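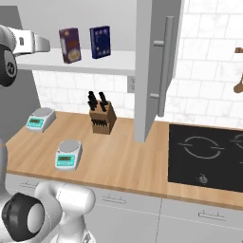 Opening this one under "task never reports done" because the dropdown has no entry for "machine stands in kitchen and thinks." We are running the weighing chore in the Hurna simulator, Santoro kitchen, default arm. The job is one that any ten-year-old could be bribed into: take a package down, put it on a scale, leave it there long enough to get a weight, move on to the next one. The start state is as kind as we could make it. The purple box and the navy one begin side by side on the wall shelf, near the front edge, and there are two identical scales on the counter below to pick from. I mention the scales now because they come up again, at length.

Component: task runner / success check
Severity: I put Medium. The form suggested Low.
Opened by: P. Oakley, Soltolcombe office
Status: Reopened

What I expected
The arm sets a box on a scale, the checker says success, the run ends.

What I got
The arm sets a box on a scale. The checker says nothing. The arm, having received no praise, picks the box up again and starts over. Left alone, it will do this until the time limit, which I have set at 80 seconds. I had a summer job like that once.

Steps to reproduce
Load the Santoro kitchen with the default layout.
Start the weighing task with the purple box as the target.
Let it run. Do not touch the keyboard, however much you want to.
Open the event log and look for a line that says "placed." There won't be one.

Update, 9:40 a.m.
Support in Irnville asked if the box was really on the scale or only near it. Fair question. I have seen this arm put things near a lot of places. Still attached below.
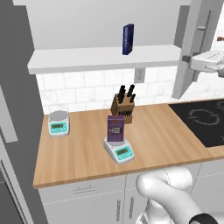
Purple box on end on the center scale, navy box still on the shelf.

Support wrote back that the placement looked fine to them too, and would I please send the config file. I sent the config file. They asked for the config file. I sent it again with a different name and that one seems to have arrived.

Update, 11:15 a.m.
First real finding. The checker is watching the other scale. The kitchen file lists them as scale_a and scale_b, and the task asks for "the scale," singular, which the runner resolves by taking whichever one loaded first. The planner resolves it by taking whichever one is easier to reach. So one half of the software does the chore and the other half stares at an empty pan and waits. If you have ever asked a family member to put something "on the counter," you know how both halves feel.

Workaround: name the scale in the task file. I used scale_b. With that change the event log now shows "placed" and I was happy for most of a coffee.

Update, 1:05 p.m.
Not happy. With the scale named, 13 runs in a row reported success, and when I went through the playback, several of them had reported it while the fingers were still closed on the box. The weight reading had jumped because the arm was pushing down. In other words, the robot had its thumb on the scale. Butchers have been fined for this.

Phyllis Oakley from the desk opposite (that's me, but I have to enter a second reviewer or the form won't save) agrees that a release condition is needed. So the check should be: box in contact with the pan, fingers open, nothing else touching the box, reading steady. I wrote this out for support and they asked if I could phrase it as a feature request. I would like it noted that "the chore is finished when the chore is finished" is now a feature request.

Update, 2:30 p.m.
Going through the wrist views to find where the release goes wrong. My manager is copied on this ticket and replied-all with the thing she wants to know, so I am putting it in the log with my reply.
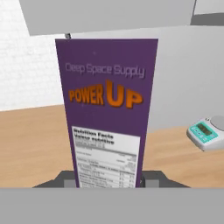 Could we put one of these in a real stockroom this year and have it weigh packages without someone watching?

I wouldn't sign off on that. It can pick up a box and carry it to a scale in simulation on most runs, but it can't yet tell reliably that it has finished, and a machine that doesn't know it has finished needs someone watching. Ask again when the release check has been in for a while, and budget for a person either way.

She said thank you and asked what the person would be doing. I said weighing packages, probably.

Update, 3:50 p.m.
Support sent a patched checker. Notes from trying it:

Release condition works. It no longer claims success while holding the box.

The steady-reading condition is too strict. Out of the box it wants a full two seconds with no change at all in the simulated weight, and the simulated weight has a wobble in the last digit that never quite goes away. I loosened it and the wobble stopped mattering.

The time limit message still reads "Task ended normally" when the limit runs out. There is nothing normal about it - please change the text.

The navy box has not been tested with the patch. I ran the purple one every time because it was the default and because I had grown attached. 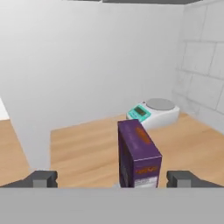 Finger spacing is the remaining item, and I think it deserves its own ticket, but I was told to keep everything here. The runner uses one opening width for every object in the kitchen, and it is a generous one. On the approach that is fine, even polite. The trouble is what the log calls the state afterward: "grasped" gets written as soon as the object's center is inside the opening, whether or not anything is touching it. In this view the purple box is well centered, with a wide gap on each side, and by the runner's definition that would count as a grasp. By mine, it is standing in a doorway. If the next instruction is "lift," the fingers go up, the box stays where it is, and the log records a successful lift of some air.

Suggested fix: require contact on both inner pads before writing "grasped." The contact data is already there, since the release check uses it. I am told this will slow the run down. It can have the time. The present version saves time by skipping the box.

Update, 4:45 p.m.
Support accepts the pad contact change and says it will be in the next build. They would like more runs first. I have queued over 50 for tonight, split between the purple box and the navy one, scale named in the file, steady-reading check loosened, old finger width left alone so there is something to compare with.

For anyone who lands here from a search with the same trouble, until the new build is out:

Name your scale. If your kitchen has more than one of anything, name that too.
Don't trust "grasped" in the log unless you have looked at the playback.
Don't trust "Task ended normally" under any circumstances.
If the arm keeps picking up the box it just put down, it is probably waiting on the wrong scale. Restarting will not help. I restarted it plenty.

Status: Waiting on build
Severity: changed by support from Medium to Low
Severity: changed by P. Oakley from Low to Medium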